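May 4, 2018

So the walk is done! I have been meaning to sit down and write this for days, and every time I opened the laptop I ended up answering emails about T-shirt sizes instead (yes, we still have larges, no, we do not have any more kids' mediums, I'm sorry).

For anyone new around here, my aunt Colleen McKinnon has scleroderma. It took her doctors a very long time to put a name on it, and when they finally did she called me from the parking lot and made me spell it back to her. I had never heard the word. I looked it up that night and most of what I found was either super technical or super scary, and I remember thinking that somebody in Lutdale ought to be talking about this out loud, in regular words, with snacks.

That's pretty much how the whole thing got started. Our first walk was 11 people going around the pond, and four of them were related to me. We had one poster. I had spelled "awareness" with one S and my cousin fixed it with a marker while we were standing there. We raised enough to print some brochures and buy Aunt Colleen a really good pair of heated gloves, which she told me off for, and which she wears constantly.

This year we had 100 walkers. One hundred! I kept looking back down the path from the front and seeing more hats coming around the bend, and I got a bit weepy, and then I had to pretend it was allergies when the guy from the Lutdale paper came over.

A few things I want to write down before I forget them.

The new route is so much better. We started behind the library, went down along the creek and came back up through Penitach, where the Fuvham bakery put two tables out on the sidewalk and handed everybody a roll. We didn't ask them to do that. I went in afterward to say thank you and the lady at the counter told me her sister has it too. I hear that so often now. You put on a bright shirt with a hard word on it and people come up to you in the grocery store.

The sound system was terrible again. If you were standing anywhere past the second tree you missed Aunt Colleen's speech, so I'll tell you the best part. She said that for a long time she was embarrassed to shake hands with people, because her fingers are stiff and they go white and then blue in the cold, and she figured everybody was staring. So she started saying it first. "Hi, I'm Colleen, my hands are freezing, it's a whole story." And she's made more friends that way than she ever did before she got sick. She had the front half of the crowd laughing and then really quiet. (I'm borrowing a better microphone for next time. If you have one, email me.)

The raffle went fine except that I drew my own ticket. Twice. I put them both back.

I also want to talk about February, when I was pretty sure we weren't going to have a walk at all. The park permit got turned down over a date mix-up, our printer doubled the price on the banners, and Aunt Colleen was in the hospital with a lung infection for most of the month. I was sitting in her kitchen feeding her cat and I wrote an email canceling everything. Didn't send it. Iestyn Gronow called that same evening to say he'd sorted out the permit – he'd gone down there on his lunch hour and just stood at the window until somebody looked at the form again. I owe that man so many casseroles.
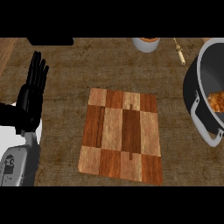
Fingers up, palm open.

Money stuff, for those of you who like to know. After the shirts and the permit and the porta potties, everything goes into two pots. One pays for gas cards and parking for people who have to drive to the specialist, which from here is a long way and always seems to be first thing in the morning. The other goes to the support group at the Wiriya Center, which has been meeting in a room with broken heat. You cannot put people whose hands hurt in the cold in a room with broken heat! They're getting two space heaters and a decent kettle, and we'll keep chipping away from there.

The group could use more folks, by the way. You don't have to be the one who's sick. I go and mostly stack chairs and listen, and I learn something every time. Last time it was a whole conversation about jar openers and which zipper pulls are easiest to grab, and I came home and put key rings on every zipper in Aunt Colleen's closet.

I have 30 thank you notes left to write and my handwriting is already going downhill, so if yours looks like a ransom note, please know it was written with love. Leftover shirts are ten bucks and they're in a box on my porch. Knock first, the dog is dramatic.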